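Search this wiki Go Search

Automation at Cundness

Cundness is a returns and repacking shop, and automation there means robot arms set up at workstations among the desks where people sort soft goods. I've worked there long enough to remember doing all of it by hand, so most of this article is from memory, with help from Maricica Jitaru, who kept better notes than I did. Feel free to fix my spelling of the part names.

Background

Before the arms, every returned item went across a bench. You pulled it out of a bin, turned it over, decided what it was and what state it was in, and put it in another bin. That's the whole job, and on a busy day in April you'd do it until your thumbs ached. There were 5 of us on the benches then and we all had our own way of folding, which drove the packing end up the wall.

The first arm was bought through a reseller called Dilix, and it spent its early months doing one thing, moving items from a bin to a tray. It was slow. Cosmin Vlad timed himself against it one afternoon and won by so much that he went and made a cup of tea in the middle. The second arm came with software from Ardeleanu and was a good deal better with anything floppy, although black socks remained a sore point for ages.

The workroom

The arms share a room with the people who run them. I think that matters more than any of the technical stuff, because you hear straight away when something has gone wrong and you can just turn around and ask. It's an open sort of room with ducting overhead, desks and monitors close by, and plenty of cables on the floor (please mind the cables). The bins are plastic, mostly red, and they get shoved up close to whichever gripper needs them.
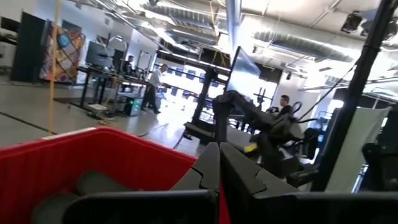 A gripper beside a red bin, with another arm and the desks behind it.

People new to the place usually expect a fence and a flashing light and everyone standing well back. We do have floor rules, and you don't reach into a bin while an arm is live, full stop. Apart from that it feels like any other office where somebody is always standing up to look at somebody else's screen.

What changed in the jobs

Nobody on the benches was let go, which I'll put in writing as it's the first thing my relatives ask. The work did shift, though. Miloslav Zelenák went from bench sorting to what we call minding: watching a run, stepping in when an item snags, and noting down what it was. Szu-yu Tsang moved over to the desk side and writes up the item lists the arms work from. I split my time, a bit of minding and a bit of the awkward stuff that still goes over a bench.

Minding is easier on the hands and harder on the head. With bench work you could drift off and think about dinner, and the folding carried on by itself. With minding you're waiting for the odd thing, and waiting is tiring in a way I didn't expect! We tried long shifts at it and they were rotten, so now we swap after 3 hours at most. Yao-tsung Hsieh pushed for that, and I'm grateful, even if I grumbled about the roster at the time.

The other change is talk. On the benches we chatted all day. Minding is quieter - you've got one ear on the arm - and some of us missed the company enough that we now take our breaks together on purpose.

Pay went up a little for the minders after the first year. Whether it went up enough is a matter of opinion, and mine is no.

Numbers

A normal day's target for one arm is 300 items. The best single week anyone has written down was 2,086 across the room, in a stretch where nearly everything coming in was T-shirts, so I wouldn't read too much into it. Mixed weeks are a lot lower, and coats ruin everybody's average.

Overhead services

Power and cabling come down from the ceiling where possible. There are cable reels on brackets and a retractable hose reel too, so you can pull down what you want and let it go back up after. I was sceptical, having walked into my share of dangling cords, but it does keep the work tables freer than the old extension leads did. The tables still fill up with paper and cups, mind you. Shelving for the spare red bins is close to the work tables, so you're not trekking down the hall each time one fills.

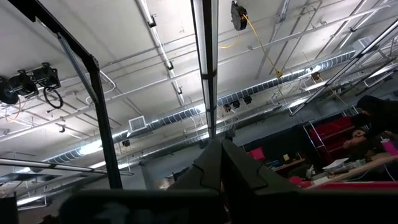 The Elell trial

Elell was a labelling program we tried for a while, meant to let the minders tag a snagged item by voice. It coped well with Szu-yu and badly with me, and it had no idea what to do with Cosmin, who mumbles. Maricica's notes have it down as "paused", and the tagging is back on the keyboard. The voice lists are still on the shared drive if anyone wants to go through them.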